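I wrote the Jolasard planner, so when it goes quiet, it's my phone that buzzes. Monday it buzzed at lunch. My code had decided, all by itself, that the box was a wall!

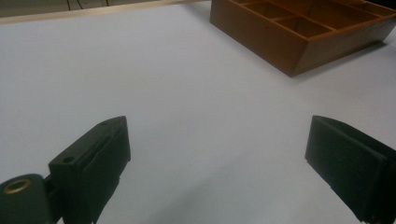
Maybe it needs a bigger safety margin, Hevell wrote in the team chat. Sure, because a margin of 32 had worked so well (it hadn't). I typed something rude, erased it, and sent a thumbs up.

So I dug through the logs. The planner had tried 900 paths and thrown out every one, each with the same cheerful little message: "blocked." I'd written that message. I was starting to hate it.
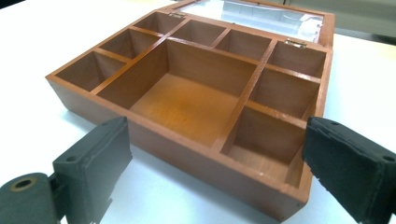
The box, as the planner refused to see it.

My bug was on line 81, of course, in a function I'd been really proud of in April. It filled in anything with a rim, so every hollow thing in the world went solid. Bowls, drawers, my poor coffee mug. 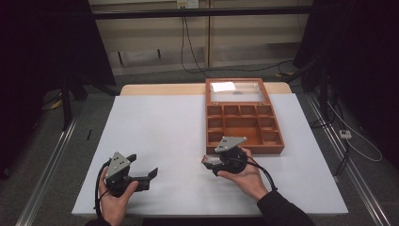 I deleted the function and ran the planner again on the saved data. The map came up slowly, and I leaned in like it was a ball game. There was the lid lying open toward the back, then the row of small square cells beside it, and every one of them was hollow. "Path found," said the screen. I read it twice and went to warm up my soup.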